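quick notes on the Flestholm word list, will tidy in October. ask Nusrat if something is missing

## What it is

3000 short entries, dialect words for household stuff: cloth, washing, kitchen, weather indoors (drafts etc). Collected by letter and phone. One row per word. Plain CSV, UTF-8, nothing fancy.

Typed up by Nusrat Chaudhry, checked by Priit Krūmiņa. Old card index was started in Millel and moved twice, so some cards have two numbers. Use the lower one.

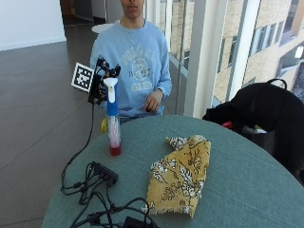
*Light blue sweatshirt, round table.*

## Files

- `words.csv` - main list
- `variants.csv` - spellings, joined on `card_id`
- `places.csv` - where the speaker grew up, NOT where they live now
- `old/` - don't use, kept for Priit

## Columns

| column | what |
|---|---|
| `card_id` | number off the card |
| `headword` | spelling we picked |
| `gloss` | plain English, short |
| `place` | code, see `places.csv` |
| `sure` | 1 to 3, 3 is best |

`sure` = 1 means one speaker, never heard again. Don't build anything on those. Blank means Priit hasn't got to it yet. 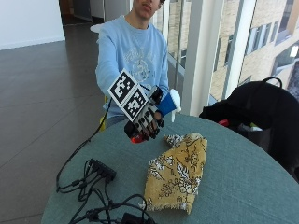

Spelling is a mess before card 224. The early cards follow the Kalniņš guide, which doubles every long vowel, and later ones don't. We left the headwords alone and put the modern form in `variants.csv`. If you sort by headword you'll get the same word in two spots. Known, not fixing.

Glosses got cut to 30 characters in the first export. Redone since, but if you have a copy where "cloth for wiping" ends in a half word, thats the old one. Delete it.

## Words that overlap

Cloth words are the worst. Amska speakers have one word for a rag and a folded towel, Millel has separate words for both and a third for a cloth thats past saving. Split by place before counting anything.

Bottle words are easier. Mostly loans.
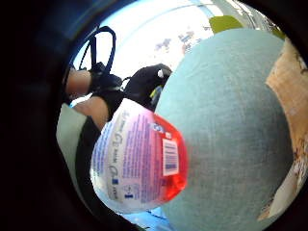

*Bottle with a white label, up against teal fabric.*

## Known problems

- Place code 14 used twice (Amska harbor and Amska upper road). Check the card.
- Some glosses are Priit's guesses, marked with `?` at the end
- Verbs listed as nouns in the washing section. Will fix, maybe
- Tabs inside two of the weather glosses, breaks Excel, fine everywhere else
- No audio. Phone calls weren't recorded, only written down

## Using it

Teaching, puzzles, your own dictionary, all OK. Say it came from the Flestholm list and say which version. Please dont post the speaker initials next to the places, villages are small and people recieve calls.
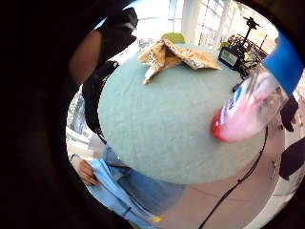
**Can I send in a word my grandmother used?**

Send it to Nusrat with the place she grew up and a sentence she'd have said it in. New words go in with `sure` = 1 until a second speaker turns up.

## Changes

- current: cloth section rechecked, codes for Millel merged
- before that: glosses re-exported at full length
- first: typed straight off the cards, lots of typos, sorry

Next up is kitchen. Priit has the box till Sunday.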